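Vornov Handheld Demonstrations: Frequently Asked Questions

Last updated 2019-12-15

This page collects questions received since the Vornov method was first presented in October. It covers data collection, calibration and the reported results. Questions about the controller are answered in the Kereama documentation.

What is the method, in short?

A person performs a manipulation task with a pair of hand-held grippers. Each gripper carries a camera, and the recordings are converted into gripper trajectories with opening widths. A policy is trained on these trajectories and then run on a two-arm robot with matching fingers. No robot is needed while demonstrations are recorded.

Why not teleoperate the robot?

We did, for the baseline. Teleoperation gives exact joint positions, but operators slow down and avoid contact. In our comparison, one operator produced 7 usable demonstrations per session by teleoperation and 36 with the hand-held grippers, on the same folding task and with sessions of equal length.

How is the pose of each gripper recovered?

Visual-inertial tracking runs separately on each camera stream. This gives two trajectories, each in its own coordinate system. The relative pose between them is fixed afterward, using the intervals in which one gripper's camera can see the marker mounted on the other.

How often does the marker have to be visible?

Less often than most people expect. The alignment solver needs a few well-spread views per recording. We ask operators to raise one gripper into view of the other at the start and again at the end, with a slow tilt in two directions. Views from the task itself are used when they pass the reprojection check – many do not, since the hands tend to block the marker.
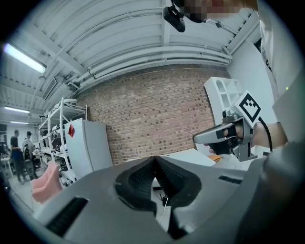 Recordings that fail alignment are dropped, and we do not try to repair them by hand. An early version of the pipeline allowed manual correction, and policies trained on the corrected data were worse than policies trained on a smaller, clean set.

Does the background matter?

For tracking, yes. Blank walls and repeated texture both cause drift. For the policy, variation helps. The Hokdale set was recorded in several rooms for this reason.

What success rate should I expect?

On the folding task the trained policy succeeded in 83 percent of trials with objects seen in training. We have not yet run enough trials with unseen objects to report a figure. Most failures were late grasps, which we attribute to uncorrected latency between camera and arm.

At what rate is the data stored?

Trajectories are resampled to 30 Hz. The raw video is kept at its original rate.

Can I use a different gripper?

Yes, if the fingers on the robot have the same shape and travel as those on the hand-held unit. Changing only the finger pads requires a new width calibration. Changing the camera position requires new demonstrations.

Where is the code?

The alignment solver is released as Stullska. The training code will follow once the configuration files have been cleaned up. Requests for the raw recordings go to Nele Verhoeven; please state which task you need, as the archives are stored per task.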